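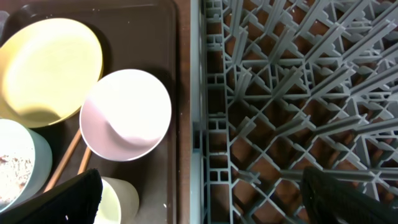
nisteo_fan: I had this same thing with my dishes last August and it was the detergent, so don't throw anything out yet. What are you washing them with, and is your water hard?

tenley274
Sorry, I should have put more in my first post! I've got a set of colored stoneware from Asten, mostly yellows and pinks, and over the winter it all started coming out of the dishwasher with a chalky film. It wipes off with a wet thumb and then comes right back when the piece dries. I'm using Tenley powder, the big box, and I fill the cup to the top every time. The town says our water is 288 parts per million, which I gather is bad. I've tried a hotter cycle – no change. Is the glaze ruined or can I get it clean again?

nisteo_fan
OK yes, 288 is very hard. If it goes away when it's wet, that's almost always minerals sitting on top of the glaze and you can get them off. Put two cups of plain white vinegar in a bowl on the top rack, leave out the detergent, and run a normal cycle with the dishes in. Mine looked new after one go, though the mugs needed a second. Take out anything with metal trim first, and never mix vinegar with bleach.

After that, fill the rinse aid and keep it filled. I let mine run dry for months because I thought it was a scam to sell you little blue bottles.

quietkitchen
Get a softener. Ours was a Ketilsson, $158 used, and we never looked back.

porch_and_pans
A softener is great if you own the place, but I rent, so here's what I do. My machine has a salt compartment in the bottom under the lower rack (plenty don't, so check your manual before you go buying salt) and I top it up when the light comes on. I also clean the filter, which I'd ignored for an embarrassingly long time, and it was disgusting!

One thing I'd add to the vinegar answer: try a single plate first. Soak it for 20 minutes in half vinegar, half warm water, then rinse and let it dry all the way. If it's still cloudy and feels a little rough, that could be etching, and etching doesn't come off. I lost some drinking glasses that way – too much detergent after I'd moved somewhere with soft water.

tenley274
Tried the soak on one saucer and it dried clear. Doing the full load tonight, and I've ordered rinse aid.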